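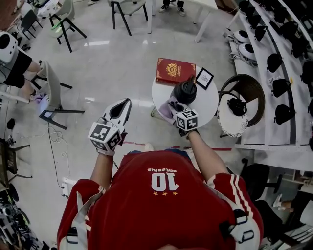 Ukthorpe, June

So I've gone a bit overboard about the small round table. It's white, it has skinny metal legs, and it collects dust like it's being paid to! I went over it with the purple cloth (lavender, if we're being fancy) and then got completely sidetracked by what should live on it.

Right now it's the red book with the gold crest, the black bottle, and the little black picture frame. I paid four dollars for the frame at the Flenport flea market and I still love it more than things that cost me 65.
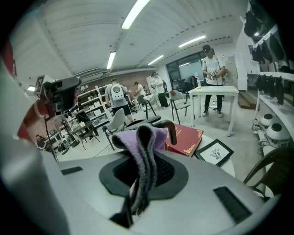 The book is the tricky one, because all that gold on the cover shows every fingerprint, and a damp cloth is a terrible idea on an old hardcover. I go dry, corners first, then the spine. The drawing gets one quick swipe and that's it. I once rubbed at a frame until the corner popped open, so I've learned my lesson (mostly).

What I can't decide is whether the bottle belongs there at all. It's handy, sure, but it sits smack in the middle and hogs the whole table. 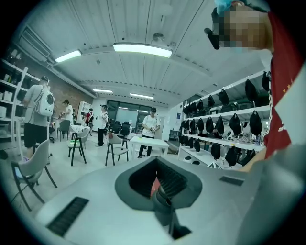

Sławomir Wieczorek wrote in the comments that the bottle should go on the floor and the book should lie flat under the frame, to give the drawing some height. He also thinks I dust too much. I'm trying the book thing tonight, but the bottle stays up where I can reach it.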